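Riditz R3 Folding Table, White Top: Long-Term Review
Reviewed by Renata Zalewska

The R3 is a rectangular folding table sold to offices, workshops and teaching rooms. I have used two of them since June, one as a packing surface and one as a general bench. Both were bought at list price. The notes cover assembly, stiffness, surface wear and noise, in that order, with a comparison to the Trarholm table it replaced.
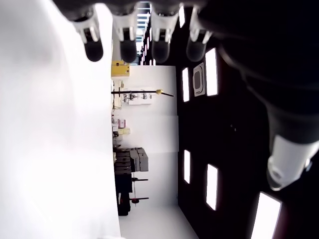
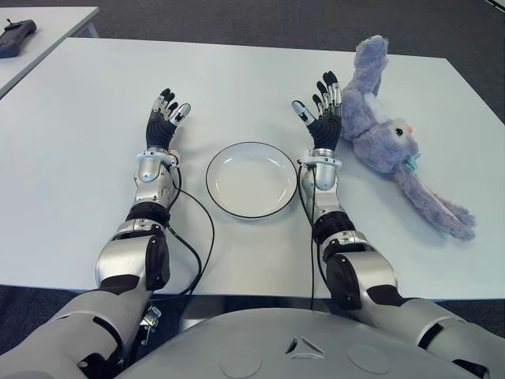
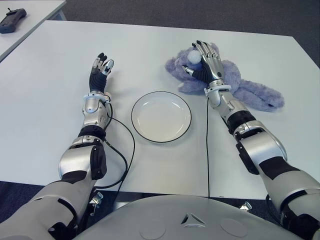
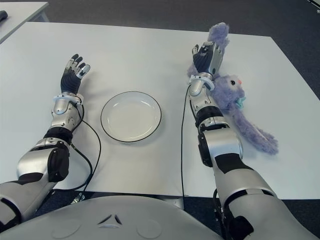

Assembly

The table ships with the legs detached. Each leg frame takes four bolts, and the supplied hex key is too short to reach the inner pair without scraping a knuckle. Use a ball-end driver. The instructions show the washers on the wrong side of the bracket in step 3; Riditz confirmed this by email and says the sheet has been corrected for later batches.

The bolts settled after the first week. I retightened them once and they have held.

Stiffness

Side-to-side movement is low. Front-to-back movement is noticeable when the legs are fully extended, and it gets worse on carpet. A cross brace is sold separately by Soser and fits the R3 brackets without drilling. With the brace fitted, I could write at one end while Roman Kołodziej ran a hand stapler at the other.

The locking catch is rated by the maker for 2,000 cycles. I have no way of checking that figure. One of my four catches has become stiff and needs a push with the heel of the hand.

Surface

The white finish wipes clean with dish soap. Pencil comes off dry. Ballpoint leaves a faint line that needs alcohol, and repeated alcohol dulls the sheen. Under overhead panel lighting the top throws glare, which is tiring for reading but helps when looking for dropped screws.

The edge band lifted at one corner on the packing table. Contact cement fixed it.

Noise

Folding is quiet. Unfolding is loud, as the catch snaps against bare metal. A strip of felt tape inside the channel cures most of it.

Compared with the Trarholm

The Trarholm is heavier and stiffer front to back, and its feet adjust over a wider range. It also takes two people to move. The R3 can be carried by one person through a standard door.

Verdict

Recommended for rooms that get rearranged often, with the brace included in the budget. For a fixed bench, buy the Trarholm. Replacement catches are listed under part number 579 and arrive in a plain bag without screws, so keep the old ones.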